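Dovutus Tidy - countertop clearing software for arms

Home > Products > Software > Dovutus Tidy
By Trudia. Page updated February 16, 2019

Clears a worktop. One item at a time, slow, no rush. Runs in simulation now, real kitchens from April if testing goes to plan. Works with a single arm and two-finger gripper, fixed base next to the counter. You tell it what goes, it plans the grasp.

Toys, kitchen roll, odd stuff left out overnight. Thats the job.

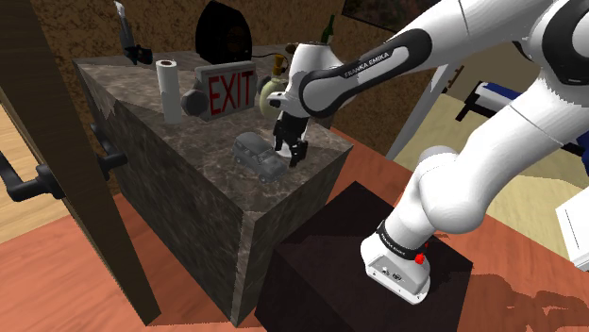
Can it do chores yet? Some. Picking up one solid thing off stone or wood, yes, mostly. Wiping down, no. Folding, no, please stop asking Boris. Glass we dont recommend at all.

Test set is 187 household objects, full list on request. Lumpy shapes are the hard ones, fingers need a decent edge to close on and the planner still dithers.

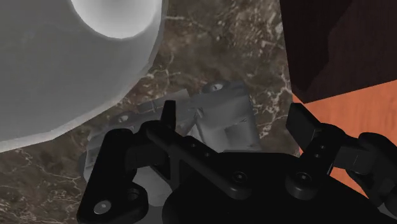 Grey things on dark marble also slow it down, fix is in the next build (Ilir Popescu is on it).

What you get
Planner licence, 3 seats
200 ready made counter layouts
Email support, weekdays

Not included: arm, gripper, pedestal, PC.

Price: 800 euros per year, ex VAT. Schools ask for the lower rate.

Orders and trial keys: Osamu Morikawa, sales desk. Please put the arm model in teh subject line.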